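Kitchen safety walk-through, unit 482 – my checklist with comments

I do this list every June for the shared kitchen at Stumamach, and again whenever something gets swapped out. It started as one page and keeps getting longer, mostly because of my comments. Feel free to copy it for your own kitchen and cross out whatever you don't have.

Marks I use: OK, FIX, WATCH.

SINK AND FAUCET

Drain clear, strainer seats properly – OK. I fill the big basin halfway and let it go. It went down fast and didn't gurgle, so I'm happy.

Spray head goes back where it belongs – WATCH. It docks fine but you have to give it a little push. If it's left dangling, somebody turns on the tap and sprays the counter, and then we're mopping. Push until it clicks, please!

Under-sink cabinet dry – OK. I put a paper towel down overnight and picked it up with no spots on it. Best leak test I know, and it costs next to nothing.

Handles tight on the cabinet – FIX. One had a quarter turn of play in it. I tightened it while I was down there, but I'm leaving the mark so I check it next time.

POWER NEAR WATER

Sockets on the backsplash firm, no cracks, no scorch marks – OK. I plug a lamp into each one and give it a very gentle wiggle.

Ground fault protection trips and resets – OK. Press test, lamp goes off, press reset, lamp comes back. Takes a minute and it's the one item on this list I'd do even if I skipped everything else.

Nothing plugged in with its cord hanging over the sink – OK this time. The kettle is the usual culprit (I've moved it twice already this year).

DISHWASHER DRAWER

Slides out and back without sticking – OK. I pull it all the way, load it with real dishes, and push it home slowly. An empty drawer will fool you every time, it always runs nicely with no weight in it. 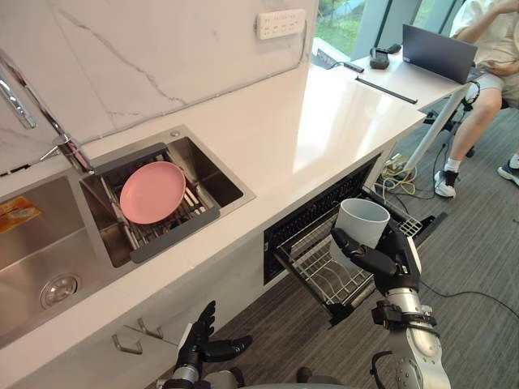 Stops before it comes off the runners – OK. Same test, just a bit firmer.

Closed when no one is loading it – WATCH. I feel strongly about this one. An open drawer at shin height is the easiest way I know to go down hard on a kitchen floor, and I have the scar from my old place on Pretorius to back me up. Load it, close it, then go answer your phone.

Tines straight, no bare metal poking through – OK. Run a dry dishcloth over them. If it snags, look closer.

Knives point down, or better yet washed by hand – WATCH. I found the bread knife pointing up again. I've put a note on the drawer and I'll try being nicer about it in the next note.

FLOOR AND WALKWAYS

No cords where people walk – FIX. Carpet hides a cord better than you'd think, especially a dark one, so I now shuffle my feet along the whole counter when I do this section. Anything that has to stay gets run along the wall and taped flat. Loose bundles get coiled and tucked out of the way of feet.

Carpet edges flat – OK. I'd never pick carpet next to a kitchen myself, but it's what we have, so spills get blotted right away and I check for damp with the back of my hand.

DISHES

Chips and cracks – OK, minus 2. I go around every rim with a fingertip, then turn each piece over and do the foot as well. The foot is where I find most of mine, and a rough one will scratch up a glossy counter too. The 2 I pulled were side plates, and they've gone in the trash wrapped in newspaper.

Glaze check on the stoneware – OK. Fine speckles are fine. Lines you can catch a nail in are a reason to retire the piece. 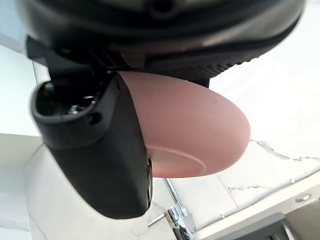

Can a bowl with a small chip on the foot stay in use?
If the chip is smooth and you can't feel an edge, I'd keep it for fruit or keys, but I wouldn't put hot soup in it or run it through the dishwasher again.

Stacks no higher than 5 – WATCH. The bowls were up to seven when I opened the cupboard, and they leaned. Two shorter stacks fit the same shelf just fine.

Grip with wet hands – OK. Matte pieces are easier to hang on to than the shiny Lokine mugs, which I've dropped more than once. Dry your hands first and you'll be all right.

STILL TO DO

Cord tape for the carpet side. New drawer note. Recheck that cabinet handle. Ask Kemach what they charge for replacement side plates, and if it's silly money I'll go to the thrift store.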